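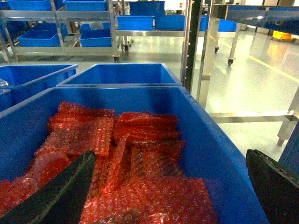 ¿Qué es el embalaje secundario y en qué se diferencia del primario?

El primario toca el producto (frasco, bolsa, blíster). El secundario agrupa o protege varias unidades del primario y se puede quitar sin alterar el producto: caja plegadiza, bandeja, funda de burbuja, film retráctil.

Marzo — apuntes de la asignatura Envase y embalaje, tema 4
Por el profesor de la asignatura

Repaso rápido del tema 3, que quedó a medias. Niveles:

Primario: contacto directo. Lo regula la normativa del producto (alimento, cosmético, medicamento...).
Secundario: agrupación, protección, venta.
Terciario: transporte. Palé, caja de cartón ondulado, cantoneras, fleje.

Ojo, la frontera no siempre es clara. Una bolsa de burbuja con una placa electrónica dentro, ¿primario o secundario? Si la placa va desnuda, primario. Si la placa ya va en su bolsa metalizada, secundario. Esto cayó en el examen del año pasado y la mitad puso lo contrario.

4.1 Funciones del material de relleno y amortiguación

Inmovilizar. Que la pieza no se desplace dentro de la caja. Un producto que baila se rompe aunque la caja sea buenísima.
Amortiguar. Alargar el tiempo del impacto — misma energía, más milisegundos, menos pico de aceleración.
Separar. Evitar roce entre piezas (rayado, abrasión de la tinta).
Aislar: humedad, polvo, electricidad estática. No todos los materiales hacen las cuatro cosas. El papel arrugado inmoviliza bien y amortigua regular. El film de burbuja amortigua bien con cargas ligeras; con cargas pesadas la burbuja colapsa y ya no hace nada.

4.2 Fragilidad

Se mide en G (múltiplos de la gravedad). Cuántos G aguanta el producto antes de dañarse. Número bajo = producto delicado. Se obtiene con ensayo de choque, no a ojo. En la práctica muchas empresas lo ponen a ojo y luego vienen las devoluciones.

Pasos de diseño:
— definir el entorno de distribución (alturas de caída, vibración, clima)
— fragilidad del producto
— rediseñar el producto si sale barato (a veces un tornillo más ahorra todo el relleno)
— elegir material con las curvas de amortiguación
— prototipo
— ensayo

Las curvas: eje X carga estática (peso partido por superficie de apoyo), eje Y pico de aceleración. Forma de U. A la izquierda el material es demasiado rígido para tan poco peso, a la derecha se aplasta del todo. Se trabaja en el fondo de la U. Cada curva vale para UN espesor y UNA altura de caída. No mezclar.

4.3 Film de burbuja

Dos láminas de polietileno, una plana y otra termoconformada con las celdas. Variantes: burbuja pequeña (superficies, objetos ligeros), burbuja grande (relleno de huecos, pesos mayores), tricapa con una lámina extra por encima de las burbujas, laminado con kraft o con espuma.

¿Burbuja hacia dentro o hacia fuera? Pregunta de todos los años. Hacia dentro en general, el contacto se reparte por las celdas y la cara lisa queda fuera, más facil de cerrar con cinta. Excepción: superficies pulidas o barnices recientes, donde la celda puede dejar marca. Ahí se pone antes un papel de seda o una espuma fina.

Versión antiestática: lleva un aditivo en la masa que reduce la carga por fricción. El color rosa es costumbre del sector, no una propiedad. Hay rosa que no cumple y hay material sin color que sí. Pedir siempre la ficha técnica. Y además:
— el aditivo migra y se agota con el tiempo, mirar fecha de fabricación
— depende de la humedad ambiente, en aire muy seco funciona peor
— antiestático no quiere decir apantallado. Para componentes sensibles fuera de zona protegida hace falta bolsa con capa metálica. La burbuja va por fuera.

Subrayar esto último.

4.4 Bolsa o rollo

Rollo: barato por metro, flexible de medidas, pero el operario corta de más. Siempre. Bolsa preformada: más cara por unidad, rápida, consumo previsible. Se elige según variedad de referencias y ritmo de línea.

Caso Lopes (recambios eléctricos, datos de clase, simplificados). Pasan de rollo a bolsa. Pedido tipo de 1.000 bolsas, llegan 1.072 porque el proveedor Flolar cierra por paquete completo. Tiempo de preparación por pieza: de 16 segundos con rollo a... lo calculáis vosotros en el ejercicio. Tener en cuenta:
— coste de material por pieza
— coste de mano de obra por pieza
— merma (recortes del rollo, bolsas de talla equivocada)
— espacio, la bolsa se apila mal y se resbala, el rollo ocupa mucho pero está quieto

Error típico: comparar solo el primer renglón.

4.5 Tallas

Medida interior útil, no exterior. La soldadura lateral come ancho. La solapa no cuenta como largo. Para una pieza con espesor, ancho de bolsa = ancho de pieza + espesor + holgura. Si no entra holgada el operario fuerza la soldadura y se abre en transporte.

Con 2 tallas bien elegidas se cubre casi todo el catálogo de Lopes. Tener más complica el almacén y se acaba cogiendo la que está a mano.

4.6 Fin de vida

Polietileno monomaterial: reciclable si llega limpio y sin etiquetas de papel enormes. Laminado con kraft: mal asunto, hay que separar capas y en planta no se separan. La alternativa de todo papel (sobre acolchado con fibra) va bien para libros, textil, piezas poco fragiles. Pesa más, eso también cuenta en transporte.

Reutilizar dentro de planta antes que reciclar. Circuito interno Etar que vimos en el vídeo: la bolsa vuelve del montaje al almacén, revisión visual, celdas pinchadas fuera. Con antiestática no se reutiliza sin medir antes la superficie.

Para el próximo día

Traer calculadora. Leer la ficha de Reltik que está en reprografía (solo la parte de curvas, el resto es publicidad). Ejercicio 1: comparar bolsa y rollo para Lopes, una cara como máximo. Ejercicio 2: una pieza cualquiera de casa, decir qué es primario, secundario y terciario en su embalaje, y justificar el relleno.

Se entrega en papel. La práctica de caída se pasa a abril, el equipo está en calibracion.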